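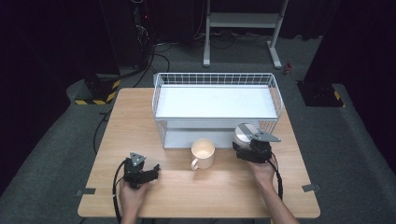 Farzana Debnath wrote back on the last report that she'd like to hear more about what the money does between events and less about the events, and she has a point, so this one is mostly about the boring middle of the year.

The short version is that the Grornbridge repair mornings are still going and the tool library finally has its own door key. We moved into the back half of the Biswas building in March, after a long wait for the lease (three drafts, don't ask), and I was so relieved I forgot to cancel the old storage unit for a month. That cost is in the spreadsheet under "other." Sorry about that one!

Money first. Of the 400 dollars you set aside for small parts, we've spent nearly all of it on fuses, plugs, lamp cord and toaster springs. I underestimated lamps. Everybody in Grornbridge has a lamp that flickers. I'd like to move what's left of the printing budget over to parts, if you're okay with that, as flyers do very little for us and the sign outside the post office does a lot.

The tool library has 18 regular borrowers now. I was hoping for more by this point, but they're good ones, things come back clean and mostly on time, and the pressure washer has a waiting list all by itself. The paper sign-out book is a mess, though. Afroza Siriwardena has been typing it up in the evenings and says half of the entries just say "drill." We have four drills. She wants numbered tags on everything before winter and I've told her to go ahead and order 100 of them.

What hasn't worked: the evening sewing session. We tried it at six, then at seven, and got the same two people both times (lovely people, but they already know how to sew). I've folded it into the morning sessions for now and the machine gets used a lot more that way. I also never got the bike stand we talked about in the spring. Urnier had one listed used, then it sold while I was still waiting on a reply about delivery, and the new ones are well over what we budgeted.

The Dratodach school has asked if we'd run a session for the older kids, taking apart dead radios and that kind of thing. I'd love to say yes, but our insurance only covers adults right now. I've asked for a quote to extend it and I'll send it over the minute I have it, because that would be a new expense and I don't want to spring it on you at the end of the year.

Next up for me are the tags, the insurance quote and a second heater for the back room before it gets cold. Receipts through the end of last month are in the shared folder, apart from one from the hardware store that I'm still hunting for.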